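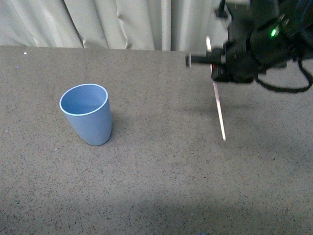 Plastberg adds light blue to its Vosow cup range

New color for schools, cafeterias and home kitchens ships in May

HENARE – Plastberg, the maker of everyday plastic tableware, is adding a light blue cup to its Vosow range. The new color will be offered to schools, day care centers, cafeterias and retail customers, and the first orders will ship in May.

The light blue cup has the same tapered shape as the rest of the range, wider at the rim than at the base. The outside is matte and the rim is finished with a thin, pale band. Inside, the cup is smooth and a soft powder blue.

Until now Vosow cups have been sold in green, yellow and white. Light blue was the color customers asked for most often in a survey Plastberg ran among its institutional buyers last year. The company received 2,389 replies, most of them from kitchen staff and people who order supplies for schools.

"We asked a simple question about color and got a lot of mail about cups in general," said a spokesperson for Plastberg. "People told us which ones are hard to pull apart when they come out of the dishwasher, and which ones tip over when a child sets them down in a hurry. Light blue came out well ahead, so that is what we made first."

Several replies also dealt with stacking. The matte finish on the light blue cup was tested at the Henare plant with stacks of 11 cups, the number that fits on the middle shelf of a standard serving cart. The spacing between stacked cups is unchanged, and kitchens can mix the new color with Vosow cups they already own.

The cup can be washed in household and commercial dishwashers at temperatures up to 70 degrees Celsius. It is not meant for microwave ovens. Customers who serve hot drinks should continue to order the Vosow mug, which has a handle and a thicker wall.

Light blue cups will be sold to institutions by the carton and to households in packs of 2. Prices are the same as for the other colors. Retail packs come in a plain cardboard sleeve with washing instructions printed on the back – the separate paper leaflet has been dropped from all Vosow packs.

Orders from schools and day care centers will be handled by Gedska, which has distributed the Vosow range since it was introduced. Gedska will accept mixed cartons for the first time, so that a buyer can combine light blue with any one of the existing colors. Mixed cartons must be ordered by noon to leave the warehouse the following morning.

Samples are available on request. Institutional buyers who took part in the survey will receive a sample cup with their next delivery and do not need to apply. Other buyers can ask for one through their Gedska representative or by writing to the Plastberg sales office in Henare.

Plastberg said the yellow cup will stay in the range, after some customers asked whether it was being replaced. A matching light blue bowl is being developed, but no release date has been set.

About Plastberg

Plastberg makes cups, bowls, plates and serving trays for shared kitchens and private homes. Its product lines include the Vosow range of stackable tableware. The company's offices and plant are in Henare.

Press contact

Plastberg press office, Henare
Product photos and a current price list are available from the press office on request.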